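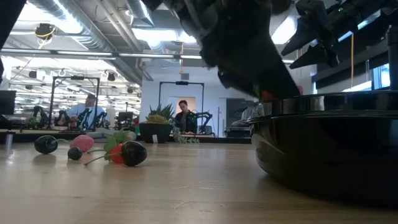 Build the arm in a shared workshop

2024-03-17

I have built one robot arm at home and one in a shared workshop, and I would not do the first again. The home build took 23 weekends. The second took 9, and it works better.

People assume the difference is tools. My shed had most of what I needed, and the workshop at Revine charges 86 dollars a month, so it isn't free either. What it has is other benches. When a wrist joint started to bind on my home build, I spent most of July reading old forum posts. At Revine I looked at how the person at the next bench had routed the cable and moved mine to match.

There is a second argument, and it is about what we ask these machines to do once they're built. At home I tested mine on wooden blocks, all the same size, in a spot I had marked with tape. It did very well at picking up wooden blocks from that spot. I now think that taught me very little.
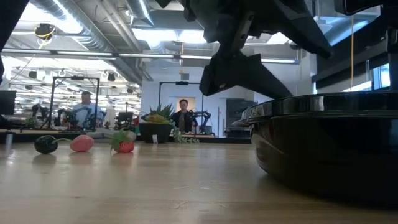
Toy fruit is a better test and costs next to nothing. A strawberry with leaves on top can be gripped badly in several ways. A round fruit rolls if one finger touches it early. Put a bowl nearby and the arm has a rim to clear as well, so the path matters as much as the grip. I would sooner watch an arm get a plastic strawberry into a bowl than lift a block 900 times.

The usual objection is that shared spaces are distracting, and they are. The lights are on all day, people walk past, and someone always wants to talk about motor drivers. For writing code I still stay home. But an arm that only behaves in a quiet shed, at the same hour, under the same lamp, isn't finished.
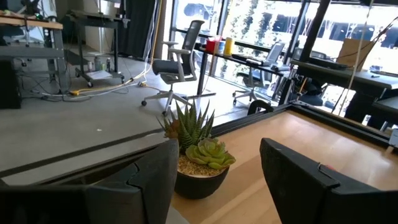
I would also put in a word for chunky fingers. The kits from Kindard and Joketti come with slim ones that look precise, and beginners like them. Mine flexed. A broad finger gives up some reach in tight gaps, but it's easier to print, easier to replace and more forgiving when your calibration is off – and at home your calibration will be off.

None of this needs a big budget. If there is a workshop near you with a spare bench, pay for three months and take your half-built arm in with you. Keep the shed for the soldering.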